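EQUIPMENT NOTES
2023-12-11

Budget sheets for the kitchen bench are due back before the break, so a quick run through where we are. Sorry for the shorthand, two meetings today and a delivery in between.

First thing. The Balwood quote came in. Grippers only, fingers included, 490 per unit, and they want an order of 4 or they add a handling charge. We need two for the bench and one spare. I say take the 4. We burned most of October waiting on a single replacement and I don't want to do that again in spring. Cables are NOT in that price. Ask before you assume, I did assume, and had to redo the whole sheet.

Second, the arms. Puvari want to renew the service plan at 1,315 for the year, both arms covered, one visit plus parts under their list. Seems fair to me. Last year's plan paid for itself with the one elbow joint. The catch is that the plan doesn't cover grippers from anybody else, so if we go Balwood those are on us. Still cheaper over the year by my math, but check my math please. 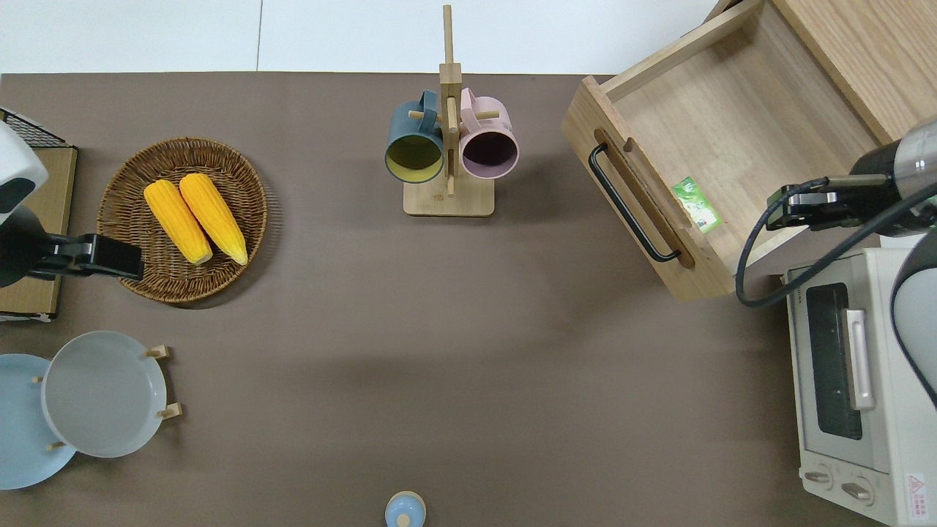 Kitchen bench, both arms in view, corn basket at left and drawer box at right.

Third, the bench itself. People keep asking for a bigger table. I am against it for now. A bigger table means moving the arm mounts, moving the mounts means a full recalibration, and then all the tasks get re-timed on top. If you really want it, put it in the January sheet as its own line with the labor hours next to it. Don't hide it under furniture like last time.

What I would pay for is props. Cheap stuff, goes fast. Mugs chip, plates chip, pegs come out of things. We have no line for it at all right now, it all comes out of petty cash and the receipts are a mess. I've put in a small props line under Sotance, who will invoice monthly and take returns on anything unopened. Keep the colors varied when you order. A light blue plate and a gray plate side by side are a lot more use to us then two of the same.
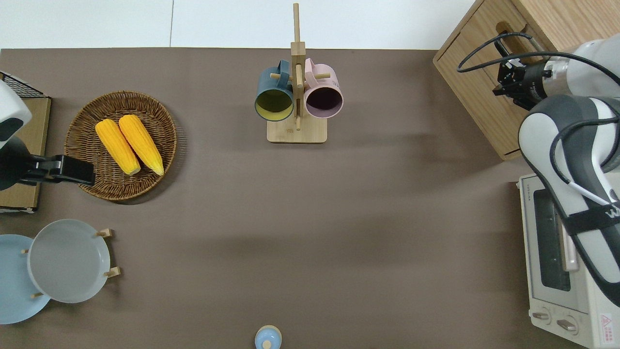

Same goes for the big items, by the way. Toaster oven, drawer box, anything with a door or a handle. Buy two of the same model at the same time and put one on the shelf. When the model changes the handle changes, and there goes a week. I've asked for 3 shelf spares this year, happy to argue about which.

Dai project folks, you are sharing the bench in the new year so you share the service plan too. Split by booked hours, not by headcount. I need your hours estimate before I can close the sheet, even a bad one.

Still open:
Balwood lead time, they said they'd email, no email yet
Spare cables, who stocks them
Whether the Puvari visit can be moved up, the date they offered lands right on top of Dai's first bookings
Storage for the shelf spares, the closet is full agian

Send changes on the sheet itself, not by email, I lose the emails. Anything that isn't in by the break waits for the next round in spring.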